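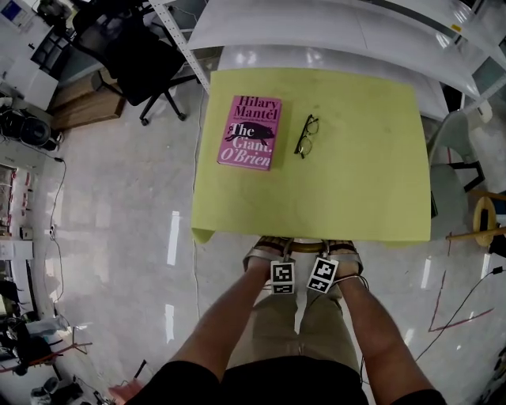 Thread: Merged my thin category pages, traffic went UP

pagewright
Long post, sorry, but I'm too excited to sit on this! I run a small secondhand book site, 2187 pages in the index last winter, and most of them were tag and author pages with a single title on them. In February I folded 659 of those into proper guides and redirected the old addresses. Search clicks are way up and people stay to read. Has anyone else tried it?

mchukwu
Congrats! Did you redirect everything to the closest match or dump it all on the home page?

pagewright
Closest match, every one, by hand (my wrists hurt). An author page went to the guide that mentions that author.

Skurkstead
I'd be careful crediting the merge. There was a lot of movement in rankings this spring and my site climbed too. I didn't touch a thing.

pagewright
Fair, but the guides are what climbed. The pages I left alone are flat.

Skurkstead
Flat against what, though? You rewrote the titles at the same time, you said so in your other thread. That's two changes.

Ayodele Uzor
Both of you have a point. We did this at Stultden in two rounds, titles first and then merges 12 weeks later, and the merges did more for us. Different kind of site, so take it for what it's worth. Love seeing these results!

hestthorpe_dan
Strongly disagree with merging author pages. Somebody searching for one novelist wants that novelist, and a guide with ten others in it is a worse answer.

pagewright
If I had enough stock for a real author page I'd keep it! Mine had one book and a blank paragraph.

hestthorpe_dan
OK, for those, sure. I'd still write the paragraph.

mchukwu
Check your internal links too. Mine still pointed at the old addresses months later.

pagewright
Oh no. Going to look right now.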